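3.2 Serving and clearing a shared crayfish meal

The second meal type in the Fevcombe study was takeaway crayfish eaten at a shared table. It was chosen for its high proportion of inedible matter: shell, claw and head make up most of what is served, so the handling of waste starts with the first mouthful. The layout in Figure 2 follows the plan given to all 15 households. The crayfish are heaped directly on a dark grey mat, with cherry tomatoes in a clear container behind them and a paper carrier bag standing open at the right-hand side. A white bowl and a box of tissues complete the setting.

Figure 2. Table layout for the crayfish meal, two views.

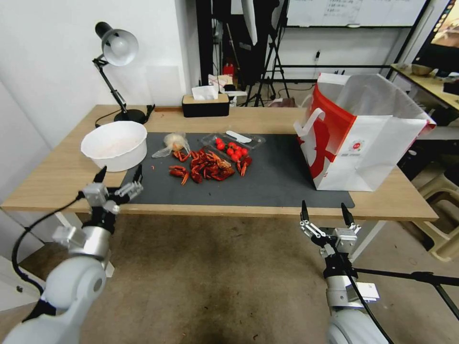 Edmund Wieczorek, commenting on an earlier draft, objected that a heap on a mat cannot be compared with a heap on a dish, as a mat has no rim and loose pieces travel. We accept the point. Strays were therefore recorded separately from the main pile, and a piece was classed as a stray if it could be lifted without touching any other. Claws were the most frequent strays in the Erko households; in the Kiani households, which were supplied with smaller portions, the difference was slight.

The position of the waste container was left to the diners. Most preferred the bowl for shells during the meal and the bag for everything at the end. Clearing took up to 20 minutes, measured from the last item eaten to the mat being folded.
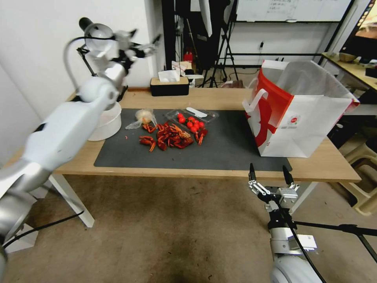
3.3 Side items and packaging

Side items were left in the packaging in which they were bought. The tomatoes stayed in their plastic container, on top of which a white utensil was laid, and one round item was kept in a small clear bag to the left of the crayfish. Packaging of this kind was scored under the Plultarer scheme as either 2 (still in use) or 4 (ready for disposal). Disagreements between scorers mainly concerned small bags, which diners tended to reuse for scraps.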